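Chapter 8
Setting Up a Cell for Disassembly Work

In this chapter
Why a written cell standard comes before programming
What must be fixed to the bench and what may stay loose
Clearances, cables and the floor
Who signs the setup sheet

Most of the cells covered so far do one thing to one part. The part arrives in the same place every time, and the robot can be taught a path that never changes. Taking a used product apart is different. Screws are missing, wires have been pushed aside by an earlier repair, and two units of the same model may not look alike once the cover is off. A desktop computer is a good case to study. It is cheap, it is heavy enough to stay put on a bench, and it holds rigid parts and soft cables in the same small space.

The rules in this chapter follow the Abernathy shop standard, which was drawn up by Yiğit Karabulut for the Rovine repair line and later extended by Wajid Rizvi to cover benches with more than one arm. The first edition had 14 rules. Readers who work under a different standard will find the numbering changed but most of the content familiar.

8.1 The workpiece comes first

Decide how the product will lie before deciding where the arm will stand. For a tower case the standard calls for the open side to face up, with the side panel taken away from the bench completely. A panel left leaning on the case will slide sooner or later. Brackets and other parts that have been removed go to one agreed side, and the setup sheet names that side.

An open CPU socket needs its own line on the sheet. The contact area is easily damaged, and no tool path may cross it at a height of less than 300 millimeters unless the task is at the socket itself.

8.2 Arms and bases

Each base is bolted down and its bolts are checked at the start of the shift. Where a second arm can reach the same case, one of the two is named as the waiting arm and given a parking position. The program must confirm that position before the working arm enters the case. At Soltuvlow, where the rule was tried first, the check added almost 2 seconds to a cycle, and the line kept it.

8.3 Cables

Treat the cables inside the product and the cables of the cell as separate hazards. Inside the case, power and data leads can catch on a fingertip during a lift, so the approach is made from above and at reduced speed. Outside it, robot and sensor cables should be routed where a person walking up to the bench will not step on them. Cables on the floor are recorded on the sheet and dealt with before the cell is released.

As you study Figure 8.1, note each point you would enter on a setup sheet under 8.1, 8.2 and 8.3.

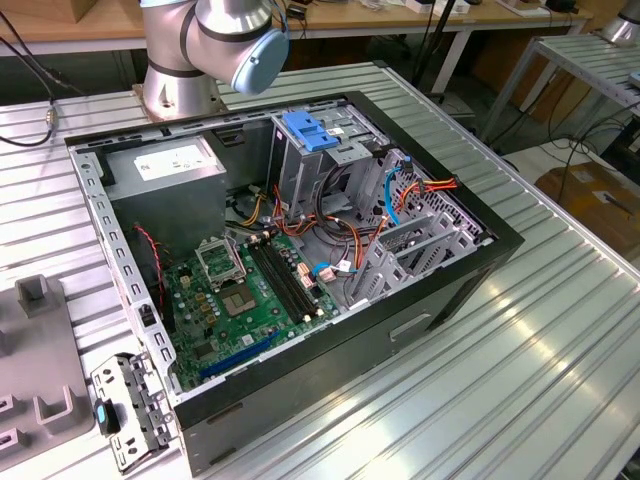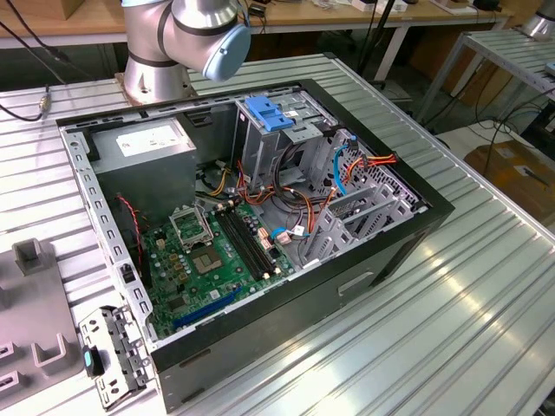
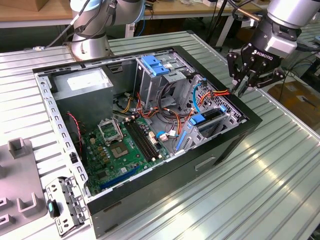

Figure 8.1 An open tower case on a ribbed metal bench, three views. The gripper is over the drive bays in the last view.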